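**Session 4: The crushed-socket fault, or why we don't trust "gripper closed"**

Okay, before anything else: if you missed the 15th April session, get the arm safety sheet from Annick Sabatier and sign it. I can't let you near the cell without it, and she's much nicer about it than I am.

Today is all one fault. I picked it because it's boring and expensive, and most of the ones you'll meet at work are like that. We're using the Jarow teardown cell, the one that takes processors out of retired desktops and workstations so the boards can go one way and the chips another. Easy job for a person! You flip the lever, lift the load plate, pinch the chip by its edges, lift it straight up. The arm does more or less the same thing, only it has no idea what "a bit stuck" feels like unless we tell it.

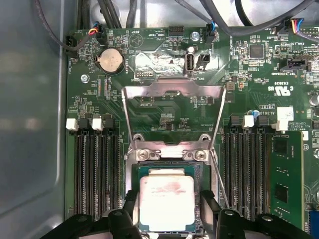
So, the fault. In September the cell logged a run as a success and moved on to the next machine. Gripper closed, arm raised, arm traveled to the tray, gripper opened, green light. The tray was empty. The processor was still in its socket, tilted, with one corner pushed down into the contacts, and the board was scrap. The log has it as run 1729 if you want to pull it up (please do, it's in the shared folder under Skaton, don't ask me why we named the server that).

I want you to read the log before you read my explanation. Go on, I'll wait. Write down the first line where you think things went wrong, and then compare with the person next to you. When Pascal Cordier ran this session he got five different answers from one table, and they were all sort of right.

My version goes like this:

- The fingers came down a little low on one side. The offset was 2 mm, and it had been creeping up for weeks after somebody swapped a fingertip and skipped recalibration.
- One tip landed on the chip's edge and the other slid over the top of the lid.
- The gripper closed until it hit its force limit. The controller read that as "object held," and all it really knew was that something was pushing back.
- The arm lifted. One side came up, the other didn't, and the chip slipped out and dropped back crooked.
- The next move had a small downward settle in it (a leftover from an older program) and that's what did the crushing.

Look at that third point again, because it's the heart of the whole thing. Force on the fingers tells you there's contact. You need the *width* between them to tell you what you've got hold of. Our gripper reports width! It had been reporting it all along and the number was sitting in the log, 13 mm off what it should have been, and the program never looked at it. I wrote some of that program, so I get to be embarrassed.

**What we changed**

1. Width check after every close. Outside the window for that chip type, the arm stops where it is and calls for a person. It doesn't retry. A retry on a tilted chip is how you lose the next board.
2. Slow lift for the first stretch, with the side force watched. Any pull to one side and it stops.
3. The downward settle is gone.
4. Fingertip swaps now lock the cell until the calibration has been run. Annick holds the override, and no, she won't lend it to you.

There's one more on the list, and it's about us. When the cell stops in mid-grip, do **not** reach in and wiggle the chip free. The fingers are still under force, and a stopped arm can start again. Hit the e-stop, lock out, tag it, release the gripper by hand with the knob, and then look. The two minutes it takes feel silly every single time, I know. Do it anyway.
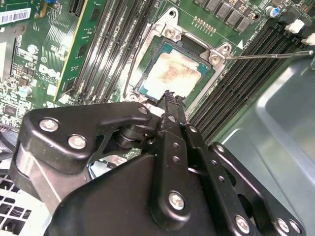
**Lab task**

Work in pairs. One of you drives from the pendant, the other keeps a hand by the e-stop and does nothing else (phones away, I mean it).

- Teach the approach for the practice board at the lowest speed setting.
- Close on the chip and write down both force and width.
- Shift the approach sideways by a hair, close again, and write them down again. Which number moved more?
- Don't lift on the shifted grip. Open, back off, reset.

Bring your numbers next time, even if they look weird. Especially then.

**Reading**

Chapter 4 of the Hoarau notes, the part on grasp confirmation. Skip the math at the end unless you enjoy that sort of thing. The Fistberg incident report is optional, but it's short and the timeline on its second page is a good model for the write-up you owe me.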